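Refurbished computers to go to Sukska schools

The Verbruggen Foundation has confirmed that 197 desktop computers will be refurbished and handed over to schools and libraries in the Sukska district. The announcement was made on December 21, 2023.

The machines were given by offices in Litau which replaced their equipment in August. Each tower is opened on the bench and its parts are checked before it is put back into service. Memory, processors and hard drives are assessed separately, and any item that does not meet the required standard is withdrawn.
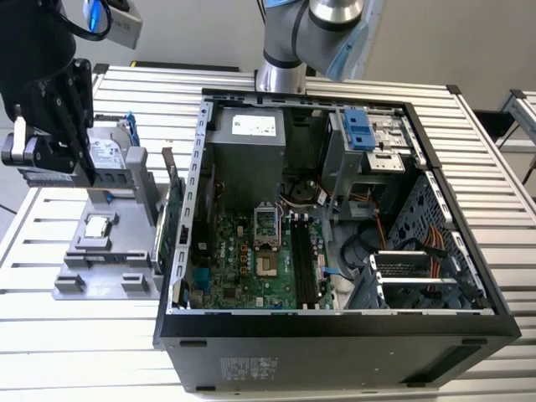
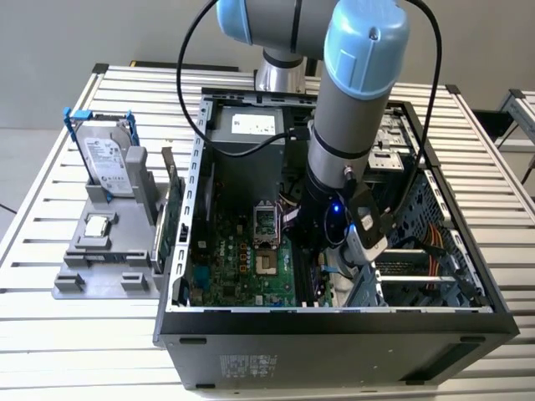
Jiahui Cheng, who leads the refurbishment programme, said that demand from schools had risen over the past year. "Many pupils still share one computer between several classes," she said. "A sound machine with more memory and a new drive will serve them well for years."

The first 26 computers will be delivered to the public library in Druden. Schools will receive theirs in 2 further stages. Parts which cannot be used again will be sent for recycling.

Organisations wishing to donate equipment are asked to contact the Foundation in writing, stating the model and age of each item.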